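Saturday, August 18, 2018

In by 8, building AC off again. Liam coming at 10 to swap the charger fan, so only one battery until then. Plan: finish the contact-onset runs, yellow bench, right hand. Left arm parked low in neutral the whole time, same as Thursday.

Recap for Hưng, who was out. We are trying to settle whether the hand knows it has touched something early enough to matter. Old method (Gultano script) watches finger motor current and calls contact when it crosses a fixed line. Works ok for hard grabs. For a light rest of the fingers on top of something it calls late or not at all, because friction in the knuckles eats the signal. New method is Ayodele's: compare the current to what the finger drew on the same motion in free air, call contact on the difference. Free air sweep has to be redone every time the hand warms up, which is the annoying part.

Leritz = the new one. Gultano = the old one. Using the names since "new" and "old" have already flipped once in this notebook.

Setup stuff so I don't have to remember it:
- finger speed setting 2, not 3. At 3 the overshoot hides everything.
- approach from the right, palm down, fingers curled before the descent. Don't curl on the way down.
- free air sweep first, then touch, then sweep again. Toss the run if the two sweeps don't agree.
- head view logging on. Timestamps from the body clock and NOT the laptop. The laptop was drifting all week.
- ground truth for first touch is read off the head video by hand, two people seperately. If they differ by more than a couple frames it goes to Maeve and her call stands.

9:15 first sweeps fine. Hand cold, numbers a bit high on the index finger, expected.

9:40 ran the first block. Leritz fires early on three in a row. Not touching yet, clearly, going by the video. Stopped.

Cause: the cable over the wrist. When the wrist rolls in, the loop tightens and the whole hand loads up slightly, and Leritz reads that as a finger meeting something. Gultano doesn't see it since its line is so high. So the sensitive method is more sensitive to our bad cabling too. Great. Let out more slack at the wrist, redid the sweeps with the same wrist roll included this time. Early fires gone. Should have had the roll in the free air sweep from the start, writing it here in large mental letters.

Everything before the slack change is block A and doesn't count. Block B starts 10:20.
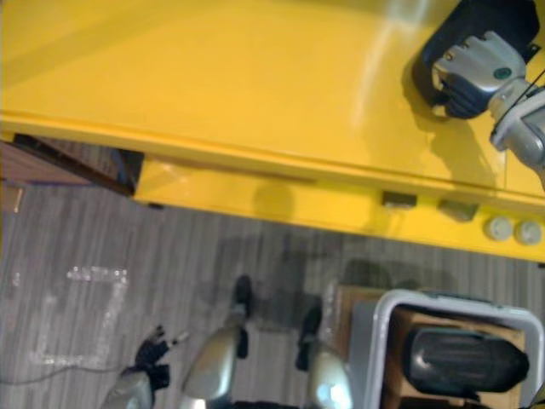 Does it matter which finger touches first?
Less than we thought. Index and middle give nearly the same delay with Leritz, and the thumb is slower on both methods because its gearing is stiffer, so the thumb should be left out of the vote.

10:35 Liam here, fan swapped, second battery on the charger. He wants the old fan kept for the Zamora unit. Put it in the drawer with the spare fuses.

11:00 block B going well. Rhythm is much better with two people, one on the estop and one marking. Mārtiņš marking. He caught that I had been starting the log after the descent begins on some runs, so the first bit of current is missing. Checked: only affects the plots, onset times fine. Still, start the log BEFORE hitting go.

12:10 stopped for lunch, hand warm to the touch. Sweeps after lunch are lower across the board as it cooled. This is exactly what Maeve said in February and I argued with her. Conceded by text.

1:30 block B done. Total for the two weeks is now 672 runs, of which 158 are thrown out (sweep mismatch, block A, and the laptop clock mess). Did not try to rescue the clock ones. Ayodele thinks they can be realigned off the audio, he is welcome to it.

Result, first pass, hand-marked touches only:

Gultano: missed 326 of the light touches outright. Those it did catch are late, and late by a varying amount, so you can't just subtract a constant.
Leritz: misses only when the touch is a slide, i.e. the fingertip comes in nearly sideways. Straight-down touches it gets every time in block B. Delay small and steady.

The steady part is what I care about. A steady delay the controller can plan for. Have not done the spread properly yet, just eyeballed the plots, so don't quote this anywhere.

Open problem is the slides. Sideways contact makes the finger current rise slowly and Leritz keeps treating it as drift. Options:
a) shorter averaging window. Tried quick on ten saved runs, catches the slides but starts firing on knuckle noise again.
b) add the wrist torque reading. It should see sideways load before the fingers do. Wrist sensor is noisy but we have it for free.
c) don't allow sideways approaches. Mārtiņš votes for this. Fine for the paper, no good for Plarnosar, they want it reaching into things.

Going with b Monday. Hưng can you pull the wrist channel out of the block B logs, it is recorded, just never unpacked. Folder is on the shared drive under leritz_b, ignore leritz_b_old.

Also wondered if the surface has anything to do with it. All of this is on one bench. A softer top would make the current rise slower even for a straight touch and then everything looks like a slide. Cheap to check, lay a foam sheet down and repeat a short block. Do this before telling Plarnosar anything.

2:15 tried one short run of the full loop for fun, with Leritz deciding when the arm should stop descending. Stopped gently. Tried again, stopped gently. Third time it stopped in mid air, wrist roll was different from the sweep. So same lesson as this morning, the free air reference is only good for the motion you swept. Needs to be a model of the finger + wrist and not a recording. Ayodele has been saying this, he has half the code for it.

2:50 shut down. Batteries both on charge, arm power off, logs copied twice. Index finger knuckle has a faint click when it opens, was not there last week I think?? Mention to Liam. If it gets worse pull the finger before we collect anything else, a click would wreck the sweeps.

To do
foam sheet block (me)
wrist channel (Hưng)
second marking pass on block B, mine are done, Mārtiņš still has the last third
fix the start-log-first thing in the script so it can't be done wrong
ask Maeve whether tossing on sweep mismatch biases us toward a cool hand. I think it might. If so the 158 need a second look by temprature before we write any of this up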